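# Pelham Open Day

The **Pelham Open Day** is a yearly public demonstration of household robotics held each October at the Pelham works of Wodberg, a maker of gripping tools. It was first run as a closed visit for suppliers and opened to the public in its second year. Admission is free, but places must be booked.

The program has five stations, each lasting eight minutes. Visitors move between them in small groups. The best attended is the cloth handling station, where operators work with hand-held grippers on clothing and bed linen. Motion recorded from these tools is later used to train the Fultus controller.

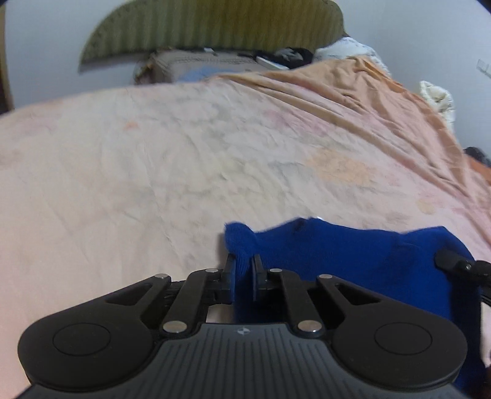 Cloth handling is treated at Pelham as a separate field from the handling of rigid parts. Fabric has no fixed shape, and a grip that holds at one fold may slip at the next. Work is therefore done with two grippers — one to pinch, the other at a second point on the cloth. Narrow upright fingers with flat inner faces, closed on a bunched corner of dark blue fabric over a patterned bed sheet, are typical of the method. The sheet also gives the vision software a harder background than a plain bench.

Aguiar, a software firm, has supplied the recording system for the event since its third year. The archive held around 3000 grasps as of 31 Dec 2021.

## See also

- Fultus controller
- Wodberg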